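Review: Brukard hand gripper, tried at the Cidia open day in Villevero

I went to the open day of Cidia in January, because I am thinking to buy a pair of hand grippers for my own small work with household robots. Cidia is the shop in Villevero that sells and repairs this kind of tool, and for the open day they let visitors try the Brukard for as long as they wanted. I stayed the whole afternoon and used it for 90 minutes in total. What follows is my opinion after those 90 minutes. I have not owned the tool, so I cannot say how it behaves after half a year.

What it is for

You hold the Brukard in your hand and do a normal job with it, for example folding or tidying, and the recording is used later to teach a robot arm the same job. I had used one other model before, the Rezaei, which a colleague lent me for a month. I will compare the two where it is useful, but my memory of the Rezaei is of the older version.

The visit

The open day started at 2 in the afternoon. First there was a short talk, 20 minutes, with too many slides for my taste. After this we went to the practice rooms. One room had kitchen tasks, one had boxes and small parts, and the third was for cloth. Most people went to the kitchen, so I had a lot of time with the cloth, and I was glad for that. Cups and spoons are easy. If a gripper is bad, you find it with cloth.

The person who showed the tool was patient and answered in a simple way. When she did not know something (I asked about spare springs) she said so and wrote my question down. I received the answer by email the next week, and it was clear.

Comfort in the hand

The weight is acceptable. In the first half hour I felt nothing special. After 40 minutes without a break I began to feel it in the wrist, mostly when I had to reach far over a bed or a table. With the Rezaei I felt it sooner, but in the thumb. People with small hands should try before buying. My hand is medium and I could close the fingers fully, but a visitor next to me had to change her hold every time.

The body is black plastic with ribs, and it does not slide in the palm. I liked the finish less. It looks a little cheap for the price, although nothing was loose on the one I tried.

Working with a shirt

My main test was a white shirt with long sleeves, to be laid flat and then folded. I did it many times, and the first attempts were ugly. You must learn to come down almost flat to the fabric and close slowly. If you come from straight above, you take the sheet together with the shirt, and then everything moves.

The blue pads on the fingers have a texture, and for cotton they are very good. Once the fabric was between them I did not lose it. Letting go is harder. Sometimes the cloth stayed on one pad for a moment and I pulled a new wrinkle into a place that was already flat. The sleeves gave me the most trouble. A sleeve that is bunched near the shoulder has several layers on top of each other, and you need to find the cuff first and pull from there.

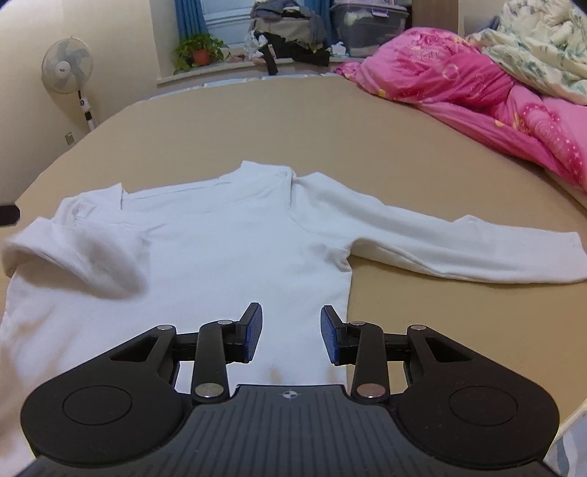

What I did not like

The fingers open wide enough for clothes, but I would like a little more opening for thick things such as a quilt. I tried to move one and could only hold a corner of it.

The instruction booklet is thin. It explains how to charge and how to clean the pads, and then it stops. There is nothing about how to hold the tool, and this was the thing I had to ask three times.

There is also no stand in the box. You put the gripper down on its side, and I was always a bit afraid for the fingers.

The open day itself

I can recommend the visit also to people who do not want to buy. There was no pressure, the coffee was free, and I could repeat the same task until I was tired of it. I would ask Cidia for two changes: a shorter talk, and a list at the door to reserve time in the kitchen room, where the waiting was long.

My rating

For cloth I give the Brukard four stars of five. For general use I give three and a half, until I can test it longer with heavy objects. If you already have a Rezaei and it works for you, I do not see a strong reason to change. I have asked Cidia for a price for a pair, with one extra set of pads.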